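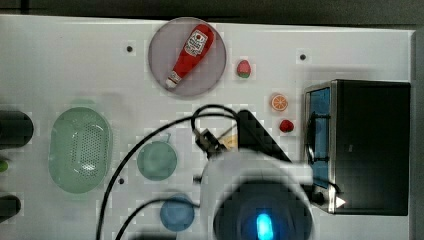 Table Stuff and Toy Food – the Mirside Gallery

Updated August 5, 2025

Quick page, put together on a lunch break. People keep asking what all the kitchen bits are and where they went, so one place for it now. One photo, then notes on each thing. More pictures when there's time – probably not before December.

Most of it came out of the Segura box, which is the big one with the broken flap. The rest from Proseck, secondhand, over 141 pieces in one lot and half of them lids. Never again.

The plate
Round, gray, see-through-ish. Top of the table. My favorite of the lot. Shows every fingerprint though. Goes with anything, toy food looks good on it.

Ketchup
Red bottle, white cap, lying on the plate at a slant. White label. Everybody grabs this one first. Goes back in the food bin, NOT the condiment shelf, we had that mixup already.

Strawberries
Two in the picture. Small one right of the plate, the one with green on the bottom. The other is further down, under the orange. Toy ones obviously. They roll, so check under the radiator before you tell me one is missing.

Orange slice
Sits just above the lower strawberry. You can see the segments on it, nice detail for play food. Used to have a whole set of fruit slices, lemon went in the move and the lime is at the Sastex place I think. If anyone has the lemon please send it back.

Toaster oven
Black, over on the right side. Metal frame on the door, glass has a blue tint to it. Door is facing in toward the middle of the table, which is how I like it – easier to reach. Biggest thing in the kitchen set and the first one we'd replace if it ever broke.

Colander
Light green, oval, holes in the bottom. Left side. Got this one by itself, no bowl to go under it. Have been looking for the bowl for ages. Same green would be great, any green would do.

Pale green lid
Right next to the colander. Round, little loop on top for a handle. Does not fit the colander, dont try. Wrong shape anyway. The pot it belongs to is in storage, item 469 on the old list.

Blue lid
Round, below the green one. No idea what it goes to. Tried it on everything in the Proseck lot. Keeping it for the color.

The table
White top, a few small dark holes in it. Came to us that way from Mirside and they have never bothered me. Wipes down fine with a damp cloth. White is good for photos, shows off the reds especially – ketchup and strawberries really pop.

Odds and ends
For the full list ask for the spreadsheet. 2,057 rows, yes really, it covers the dishes and linens too and goes back to the first move. Column 4 is the bin number. Please dont sort it, last time it took me a whole evening to put it back.

Swaps welcome. Looking for: green bowl, toy lemon, anything that fits under a round blue lid. Got to offer: lids, lids and more lids. Small stuff can go in the tray by the door with a note on it, and I'll add it to the page when I get a minute.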